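Section 4: Filling the keepsake box

1. Set the open shoebox on a bed or another soft surface, with the lid standing up along the back edge.

2. Lay beaded bracelets flat on one side. Bows and anything with lace go on the other — they love a bit of room!

3. Lower corded bracelets in last, holding them by the knotted section so the long ends can trail freely. 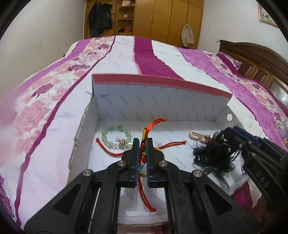 Nesrin Demirtaş writes that she ties the cord ends in one big, easy bow first, and her bracelets come out ready to wear every time.

Note: A torn cardboard edge is fine to use.

Caution: Keep charms away from lace and tulle. They snag!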